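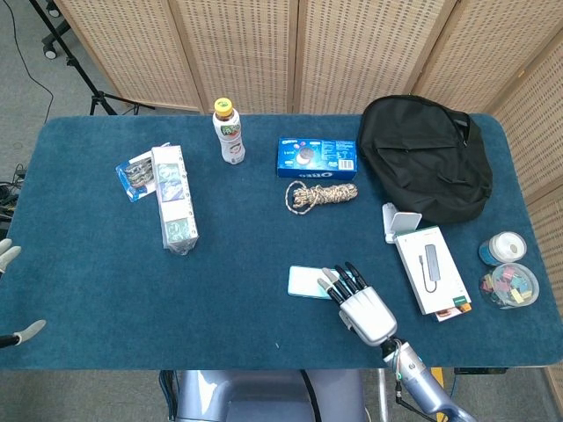
Drilthorpe Makers and Menders Society
Minutes of the January meeting

Present: Elis Mostyn (chair), I-seul Cha (minutes), and the members who signed the book. Apologies were received from the Skurkau branch, who had snow on the pass and very sensibly stayed home.

1. Welcome
Elis opened the meeting at 7:10 p.m. and thanked everyone for turning out on such a raw evening. He was especially glad to see so many faces from the Kinnear visit, and said he would get through the ordinary business quickly so that we could talk about it properly. (We did not get through it quickly, but he meant well.)

2. Minutes of the last meeting
Agreed, with one correction: the lathe belt was ordered from Priltach, not returned to them. I-seul apologized for the mix-up.

3. Money
The balance stands at $855 after paying $223 for the bus to Kinnear. Elis reminded members that the bus price was the same whether we filled it or not, so it was lovely that we nearly did.

4. Report on the open day at Kinnear
I-seul gave the report, with plenty of help from the floor. The open day drew 400 visitors by the organizers' own tally, and our group was in the second party of the afternoon. Coffee was provided and was very good.

The part most people wanted to talk about was the tabletop demonstration, where the humanoid robot works with everyday things on a blue felt-covered table. Members liked that the things were so ordinary: a backpack, a coil of braided rope, a drink bottle, a box of Oreos, a roll of tape. Several of us had been expecting neat wooden blocks. Elis said it looked like his own kitchen table on a Sunday night, and he felt quite at home.

There was a good long discussion of the hands. The right one has five fingers, with black segments and white tips, and our members who do fine work were very taken with them. The question put to the demonstrators was how a hand like that deals with something thin lying flat, like the light blue piece near the front of the table, as compared with something that has a handle. The answer we were given was that flat things are among the hardest, and that soft things such as the rope are hard in a different way because they never lie the same twice. Anyone who has tried to coil a garden hose will sympathize!

A member asked whether the robot had decided for itself what to reach for. I-seul said she had asked the same thing on the day and had been told that it depends on the session, as some are guided by a person and some are not. She wished she had thought to ask which kind we were watching, and will put it in the thank-you letter.

One or two members felt the talk beforehand ran long (58 slides) and that the people standing at the back had trouble hearing. It was agreed to mention this kindly, or perhaps not at all. Everyone agreed that the staff were patient and friendly, and that they answered the children's questions every bit as carefully as the grown-ups'.

5. Return visit
Elis proposed that we invite two of the Kinnear demonstrators to our spring open evening, to give a short talk and look around our own benches. There was warm support for this. It was noted that our hall has only the two good outlets on the window side, and that we should find out what they need before promising anything. Agreed.

Action: I-seul to write to Kinnear with our thanks and the invitation.
Action: Elis to ask the hall about outlets and an earlier opening.

6. Any other business
The clamp drawer is sticking again. Would whoever borrowed the long steel rule please bring it back, no questions asked. The Skurkau branch has offered us a box of mixed hinges, gladly accepted.

The meeting closed at 8:50 p.m., and a fair number of us stayed on to finish the ginger cake.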